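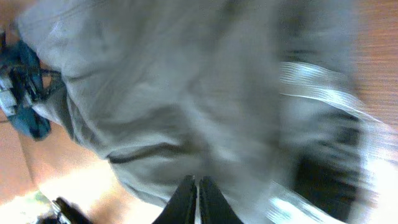
Rules for Robots That Handle Clothes

Reading time: 3 minutes

A robot that picks up clothes needs rules. Some are built into the machine. Others are for the people who work near it. This page explains the main ones.

What a gripper is

A gripper is the part of a robot that takes hold of things. Many grippers have two fingers that open and close like a pair of tongs. A motor moves the fingers. A computer tells the motor when to start, when to stop and how hard to squeeze.

Gray cloth lying in soft folds is hard work for a gripper with two black fingers. A box keeps its shape when it is lifted. Cloth bends, slides and bunches up. The robot cannot be sure what shape the cloth will take next, so its rules have to allow for surprises.

What a standard is

A standard is a set of written rules that many people agree to follow. Standards are the reason a plug fits a socket. Robots have standards too. They tell builders how to find dangers and how to make them smaller. Engineers call this a risk assessment. It is done before the robot starts work, and again when the job changes.

At Plilodport, the robot workshop has its own rule sheet as well. It was last changed in July and has 5 rules.

Rule 1. Limit the squeeze.
The force of the fingers has an upper limit. It must be strong enough to hold the cloth and gentle enough not to tear it. The limit also matters if a hand gets in the way.

Rule 2. Move slowly near people.
A fast arm is harder to stop than a slow one. When a person comes inside the marked line on the floor, the arm must slow down or stop.

Rule 3. Look out for straps and cords.
A strap can loop around a finger or catch on another item. If the arm feels a pull it did not expect, it must stop. It must not pull harder.

Rule 4. Keep the stop button clear.
Every robot station has an emergency stop. Nothing may be placed on it or in front of it. Pressing it stops the arm. Letting it go does not start the arm again – a trained person has to do that as a separate step.

Rule 5. Write it down.
Each stop is recorded in a log, with the time and the cause. The log shows which problems keep coming back.

Who does what

The builder makes the robot and writes its instructions. The owner checks that the work area is safe. The operator runs the robot each day and must be trained first. If 2 people share a station, they agree before starting which one gives the commands.

Visitors have one job, and that is to stay behind the line.

Words to know

Gripper: the part of a robot that holds things.
Force: a push or a pull.
Operator: the person who runs a machine.
Risk assessment: a careful search for what could go wrong.
Emergency stop: a control that halts a machine at once.

Related pages

How Robots Feel a Push
Gasix and the Sorting Line
Why Factory Floors Have Painted Lines
Prins: A Robot Arm With Six Joints

This site uses cookies to remember your reading settings. Ask an adult before you change them.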